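Stokeck Opens Its Second Refill Counter, and You're All Invited

By Wanpen Bunnag, Stokeck
Posted Friday
9 comments | 732 shares

I've been sitting on this news since the summer, so I'm very happy to finally type it out: Stokeck is opening a second refill counter in November, inside the old Dierckx building on the Kosex side of town!

If you've been to our first shop in Bronder, you know how it works. You bring a jar, a bottle, whatever you have at home, and we fill it with coffee, tea, rice, dish soap or any of the other things on the wall. You pay for what goes in – the jar is weighed first, so don't worry about that heavy one from your grandmother.

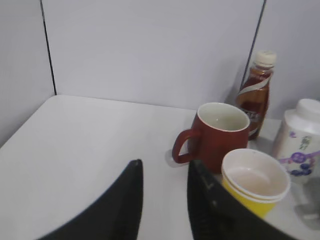 The new place will have a proper drinks counter too, which our Bronder regulars have been asking for (loudly, and I love you for it). Filter coffee, iced tea and a hot ginger drink that I make at home all winter. Bring your own mug and you get a discount, every time, no card or app needed.

We now have 531 members, and all of them can use their membership at both shops from the first morning. Doors open at 9, and the first weekend we'll be pouring free tea until it runs out. Come early if you want the ginger one – I can only carry so much of it across town!
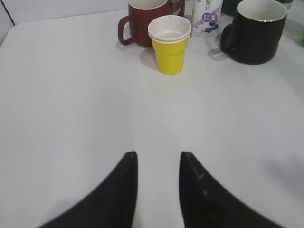

Visiting and press

Reporters and food writers are welcome to stop by before we open. Ask for me at the Bronder shop and I'll happily walk you over, answer questions and make you a drink.

Recent from Stokeck
Winter hours at Bronder
How to clean an old jar for refills
Meet our new tea supplier
2 new soaps on the wall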